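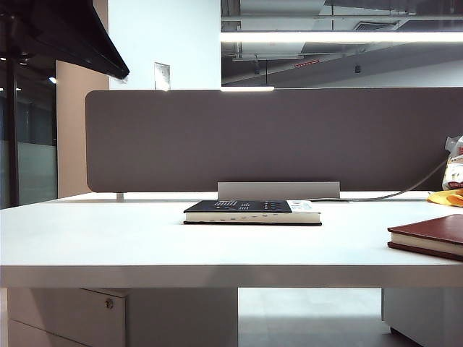

Speaker notes – "What stays on the desk", April 26, 2026

Slide 1. Title
Good morning and thank you for coming. My talk is 40 minutes and I leave 7 for questions. If my English becomes too fast, please raise a hand and I will slow down.

Slide 2. Where I work
At Laltwood we moved to shared desks last year. White tops, a fabric panel at the back, few drawers. The missing drawers are the important part. When people have no drawer, everything they own must live on top of the desk, or in a bag, or go home with them.
(Pause. Ask: who has a drawer? Wait for the hands.)

Slide 3. The desk at the end of the day
Give them a moment to look before speaking.
Two hardcover books, one dark and one reddish brown. Something yellow and crumpled at the back. A plastic bag leaning on the panel. I would not call this a messy desk. Most of the surface is free. But the next person must still decide what to do with each thing, and usually she pushes it toward the panel and starts working.

Slide 4. The back edge
I call this the back edge problem. Things move to the panel and they stay there. The cable is also there, so when you want to wipe the desk you must lift the cable, then the bag, then the books. Cleaning staff are told not to touch private things, so they wipe the front half only.
(Do not read the cleaning rules aloud. They are in the handout.)

Slide 5. What we tried first
A clear desk rule, sent by e-mail. It worked for two weeks. Then the books came back. In my opinion the rule was correct but it gave the books no place to go.

Slide 6. What we tried second
– One open shelf per row, for books only.
– Hooks under the desk for bags.
– A box for cloths and wrapping, emptied every evening.
The Nellton office did the same, but without the hooks. Their bags are still on the desks.

Slide 7. Cost
We have 50 desks. The hooks were the cheapest part and the shelves took longest to arrive. If somebody asks for exact prices, say I can send them after the talk.

Slide 8. Books
Spend more time here if the room is interested. People keep a heavy book near them even when they open it only a few times in 365 days. I do the same. We do not ask anyone to take books home. We ask for a name inside the cover and a place on the shelf.

Slide 9. Questions
Likely question: what about the cables? Answer: they should be clipped behind the panel, but we have not done this yet in every row.
Remember to take the adapter from the lectern.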